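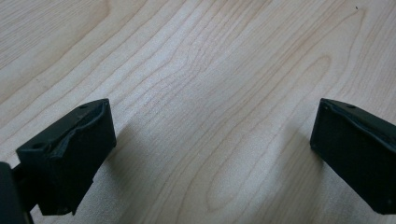

Pale Wood Tabletops: Frequently Asked Questions

These answers cover the care of light-colored wooden tops sold under the Cillavari and Birnesby names. Questions on legs, frames and fittings are dealt with in the assembly sheet. Revised Jul 6, 2008.

Why does the grain form arches on some tops and straight lines on others?

The pattern depends on how the log was cut. A flat cut passes through the growth rings at a shallow angle and produces long pointed arches, known in the trade as cathedral figure. A quarter cut meets the rings close to square and produces parallel lines. Many flat-cut pieces show both, with straight grain at the sides and arches toward the middle. Wavy lines between the two are normal and are not graded as a fault.

Can I choose the figure?

On Birnesby tops, yes. Write "straight" or "arched" on the order form. Cillavari tops are supplied as they come from the stack. A request for a particular arch in a particular place cannot be met.

My top has a pinkish cast in some light. Is it stained?

No stain is applied to either range. Maple and birch vary from cream to a light pinkish tan, sometimes within one board. The cast is stronger under warm bulbs. Compare the color by daylight before reporting a mismatch.

Will the color change?

Yes. Pale woods yellow with exposure to light, and most of the change takes place in the first year. Keep mats, lamps and trays off a new top for the first 2 months, or move them every few days. A pale patch left by an object will usually even out once the object is removed, but this can take a full season.

What is the finish?

Cillavari: water-based matte lacquer, 3 coats. Birnesby: hard wax oil, 2 coats. The product code is on the label under the top. Codes beginning with 444 are oiled. Codes beginning with 500 are lacquered.

How do I clean it?

Dust with a dry cotton cloth, following the grain. For marks, use a cloth wrung out in lukewarm water with a drop of dish soap, then wipe again with clean water and dry at once. Do not use ammonia, bleach, scouring powder or melamine sponges. Spray polish containing silicone should be avoided on both finishes – it leaves a film that prevents later coats from bonding.

There is a small dark speck in the surface. What is it?

Wipe it first. If it moves, it is dust. If it stays, run a fingernail over it. A speck that can be felt is dirt caught in the finish, and one that cannot be felt is usually a pin knot or mineral mark in the wood itself. Pin knots are accepted under the grading rules. Dirt under lacquer is a finishing fault and will be put right if reported before the top is put into use.

How do I remove a white ring?

On an oiled top, rub lightly with a gray nonwoven pad and a little maintenance oil, along the grain. Wipe off all surplus within ten minutes and leave overnight. On a lacquered top, leave the ring alone for two days, as trapped moisture often clears without treatment. If it remains, the lacquer needs professional attention.

Oil-soaked rags can catch fire on their own. Lay them flat outdoors to dry, or soak them in water before disposal.

Can I sand the top?

A solid top can be sanded and refinished several times. A veneered top should not be machine sanded. The face is thin, and once the core shows it cannot be repaired. To tell which you have, look at the end: on solid wood the lines of the face carry over the edge and continue as end grain. An edge strip hides this, so check the label if there is one.

How often should an oiled top be re-oiled?

Once a year for a desk or side table, more often for a dining table. Put a few drops of water on the surface. If they soak in and darken the wood within a minute or so, it is time. November is a good month for it, before the heating has dried the room out. Apply thinly – a thick coat stays tacky.

Does humidity matter?

Solid tops move across the grain with the seasons. Do not tighten the fixing screws fully in their slots, and keep the top away from radiators. Veneered tops move very little but can lift at the edge if water stands on the joint.

Who answers technical questions?

Séverine Jacquet, finishing shop. Please give the product code and say whether the top is in daily use.

Related pages
Vasseur edge profiles: dimensions
Enia maintenance oil: application sheet
Fixing solid tops to metal frames
Veneer grades and permitted marks

Contact | Copyright 2008 | Back to top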